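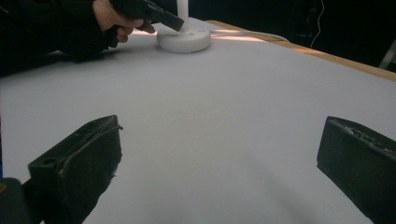

Tuncay Ağca

Ticket: Press task, arm keeps going after contact
Product: Zetow replay, two-arm station
Opened: February 15, 2021
Severity: I put High. The form offered "Cosmetic" as the default, which I admire.
Status: Closed, with one leftover (see end)

Problem

The model trained on our press task drives the right arm down onto the white puck, touches it, and then continues as if the table were a suggestion. The arm's own force limit trips and everything stops. The left arm stays where it is, fingers open, like a man holding a door for somebody who has gone home.

Expected: right arm comes down, presses the small square on top of the puck, lifts off.
What we get: right arm comes down next to the square, presses the puck in general, keeps pressing, protective stop, red light, Nurhan's mug jumps.

No people inside the fence at the time. No damage to the arm. The puck has a new dent and we are still using it.

Setup

Training data is 785 episodes recorded with the hand-held grippers at the Ikov bench, white cover on the table, one gripper doing the pressing and the other held back, open. Same puck, same cable. The replay station is the Joton cell downstairs. Software is the current Zetow build, and before anyone asks, yes, I restarted it.

Log

First run after opening. Stop tripped on contact. Restarted, tripped again. Stopped restarting.

Checked the table height in the cell file. Correct. Darnell measured it again by hand with a steel rule and got the same number, then looked at me for some time.

Lowered the speed. The arm now does the wrong thing slowly, so at least there is time to read the fault code. The code means "excess force." Thank you.

Arsalan suspected the fingers. The ones on the open recording gripper are scuffed, with frayed inner edges, and the cell has a fresh set. Fair point. We swapped the worn set onto the right arm. Same stop. Swapped back. While I was under the table looking for the dropped screw I had a number of thoughts about careers.

Taner suspected the lighting. The bench is bright on the table and nearly black behind it, and he thought the position tracking might be wandering with so little background to hold on to. Pulled the tracking report for the whole set: no lost frames worth the name. Turned on the room lights and recorded a short test batch anyway. Positions agree with the old ones. Taner has asked that I write down that it was a reasonable theory. It was a reasonable theory.

Went through the episodes one at a time with the position plot next to the video. Should have done this first, obviously. In the video the tip reaches the puck. In the plot, at that same moment, the tip is still on its way down. It arrives late, every time, by 80 ms.

Checked the other gripper against its own video. No offset at all. So one of the two devices is telling the truth.

Nurhan found it. The pressing gripper had been moved to a different hub, and its clock was never synced again afterward. The recorder does check for this. It writes a warning to a file in a folder called old_logs_2, where it can be alone.

Cause

Late position data on one gripper. The model learned that when the camera shows contact, the hand is still moving down. So it sees contact and moves down. By its own lights it was doing an excellent job.

The sideways miss has the same cause, as far as I can tell. The approach comes in at a slant, so being late also means being off to one side.

Fix

Shifted the position stream for the affected gripper and retrained on the same episodes. Ran it at low speed with Darnell on the stop button. Touch, press, lift. Ran it at normal speed. Same. Nurhan's mug has been moved regardless.

Changes on our side:
- Recorder now refuses to start if the clocks disagree. It shows this on the screen, in a window.
- Force limit for press tasks lowered in the Coşkun config. It should have been lower all along, and that one is mine.
- Sync check added to the start-of-day sheet, under "wipe table."

Leftover

The folder old_logs_2 contains other warnings. I have opened a separate ticket and assigned it to Arsalan, who was on vacation when I did it.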